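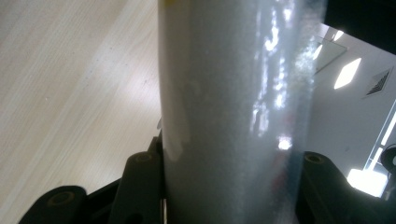
8 de fevereiro de 2020

Dia de arrumar a sala do fundo. Comecei às nove, depois do café, e às onze ainda estava a tirar coisas de dentro das caixas. A mudança para Rurnport foi em outubro e havia caixas que eu não abria desde então.

O cilindro cinzento-claro estava na última, embrulhado em jornal. Tinha-me esquecido da textura dele, granulada, como plástico fosco, com um brilho miúdo de um dos lados. A Efua diz que veio da loja Kovinley, eu achava que tinha sido do Rusu. Não chegámos a acordo. Ficou para decidir onde vai: na prateleira de cima não cabe de pé, e deitado rola.

Medi a prateleira outra vez. São 76 centímetros de largura e 300 milímetros de altura livre, menos do que eu tinha apontado no caderno. Se baixar a tábua do meio já dá, mas é preciso fazer furos novos e a broca está com o Sorin. Telefonei-lhe, não atendeu. Mandei mensagem.

À tarde limpei os vidros e passei um pano pela madeira clara, que ganha pó com facilidade. Deitei fora dois sacos de papel velho, recibos quase todos. Guardei o da estante Dorner, 900 com a entrega, porque ainda está na garantia.

A Efua Darko passou às cinco para levar as revistas dela. Levou também o candeeiro pequeno, que afinal era seu. Bebemos chá na cozinha, de pé - as cadeiras estavam todas cheias de livros.

O Sorin respondeu à noite. Traz a broca amanhã, se não chover. Faltam as caixas do corredor e a gaveta dos cabos. Jantei sopa.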